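From: Leonardo Gentile
To: Grovonano manipulation list
Date: 8 June 2023
Subject: Re: [grovonano] Printed backgrounds and the Novura grasp policy

On the earlier thread, Budeck wrote:

> We trained on plain grey and got good numbers, then lost a third
> of our grasps as soon as there was a pattern under the block.
> Has anyone tried putting the pattern into the training set
> instead of masking it out? And did you keep the demonstrations
> the same length?

Yes, we tried it in the Sala lab. We collected 851 teleoperated demonstrations, all with a single block, and split them over 14 cloths. Length was left to the operator. We trimmed the idle time at the start and nothing else.

The policy is the standard Novura one with 2 changes. The colour augmentation is weaker than the default, and the crop is fixed at training time. Stronger augmentation made the gripper hover over the block and close late.

On cloths kept out of training we ran 40 trials and had 31 clean grasps. The same policy trained only on plain cloth managed 17. I would not read too much into the gap until someone repeats it on another arm. 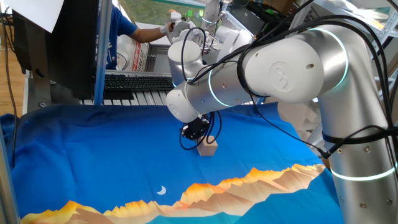
Most of the remaining failures come from height, and the cloth plays a part in that. We do not iron or stretch anything, so the block can sit on a fold and tilt a little. The mountain print gives less trouble than I expected, even with the wooden block being close in colour to the tan parts of the peaks. Wrinkles like the ones on the left half are worse for us than the print is. Masking would not have helped there.

I have not tested blocks touching each other, or more than one size. If you send me your grey-only checkpoint I can run it on the same held-out cloths and post both sets of numbers.

Leonardo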